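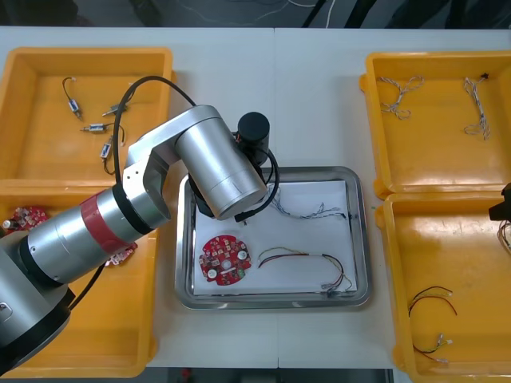 Braço robótico sobre mesa branca, com tabuleiros amarelos e um de aço inoxidável.

Introdução ao Cinema Clássico
Apontamentos da aula 4: o ator diante do grande plano

Na aula anterior tratámos do ator de teatro que passa para o cinema. Hoje consideramos uma questão mais limitada: o que muda no seu trabalho quando a câmara se aproxima do rosto.

1. A distância

No palco, o ator trabalha para a última fila. A sala do antigo teatro Rivas, que usamos como caso de estudo, tinha 1090 lugares, e um gesto pequeno não chegava ao balcão. Por isso o gesto era largo e a pausa era marcada com o corpo inteiro. No grande plano, o mesmo gesto parece falso. O espectador vê a pálpebra e vê também a respiração, e o ator deve aceitar que uma parte da expressão será construída na montagem.

Peço que não confundam este ponto com a ideia de que o ator de cinema «faz menos». Em muitos filmes dos anos trinta a interpretação é bastante intensa. A diferença está no lugar onde se concentra a energia: nos olhos, na boca, na inclinação da cabeça.

2. A luz

O rosto da estrela era iluminado segundo regras bastante fixas. Uma luz principal alta, uma luz mais fraca para abrir as sombras e uma contraluz que separa o cabelo do fundo. O ator aprendia a encontrar a sua luz sem olhar para ela, e isto limitava os movimentos: dois passos para o lado e o rosto perdia o desenho. 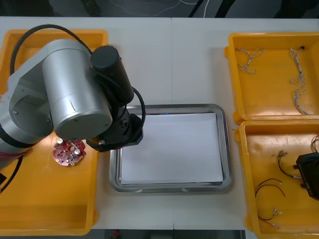

Também a objetiva tem influência. Uma distância focal longa achata um pouco os traços e isola a figura. Uma distância curta, perto do rosto, aumenta o nariz e a testa, e por esta razão era evitada nos retratos românticos.

3. O som

Com a chegada do som, a voz entra no mesmo regime de proximidade. O microfone permite o murmúrio, mas nos primeiros anos ele ficava escondido no cenário e obrigava os atores a falar quase imóveis. Comparem, no dossiê Hudar, as páginas sobre os diálogos filmados antes e depois do uso corrente da girafa de som.

Para a próxima aula

Escolher uma cena de um filme anterior a 1950 que tenha pelo menos um grande plano. Escrever um comentário de 200 palavras sobre a relação entre o rosto e o plano que vem a seguir. Não é necessário resumir o enredo. Os trabalhos devem ser entregues até 1 de dezembro de 2021. Quem não conseguir ver o filme em casa pode usar a sala de visionamento.

© Escola de Cinema Fosamthorpe | Contacto da secretaria | Voltar ao topo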